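Reheating Lunch in the Student Kitchen
Project report, Group 4
Custódio Bettencourt

The Plindex meal-prep guide claims that a packed lunch heats evenly if it goes in at the side of the turntable and not over the hub. We doubted it, and after a month of testing I still do.

We used one lunch box with a green rim and cutlery stored in the lid. The spoon and fork have to come out first, which the guide forgets to mention. Every portion was 435 grams of cooked rice, heated at full power for 100 seconds. We probed the center and one corner. 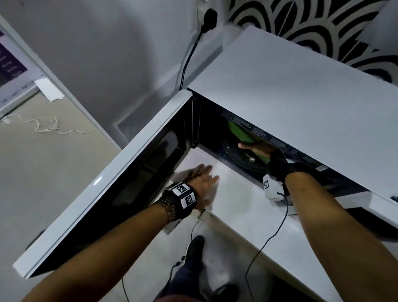
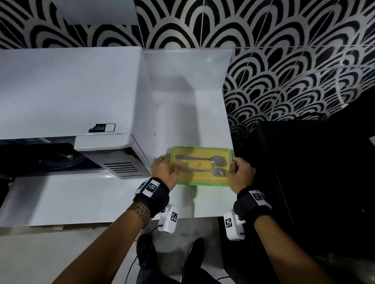

The lunch box, held in both hands at the counter, is in the second picture.

Seema Nautiyal objected in her review that rice is a poor choice to begin with, as it clumps and traps steam, and that soup would have given us cleaner readings. She also wanted the portions stirred halfway through. Fair on the soup. Stirring would have hidden the very thing we were trying to measure.

Corners passed 70 degrees in most trials wherever the box stood. Centers lagged by up to 4 minutes of resting time. Moving the box sideways made a difference I can't separate from how the rice was packed, and I wouldn't repeat the guide's claim on the strength of our numbers. The raw readings are in Appendix B.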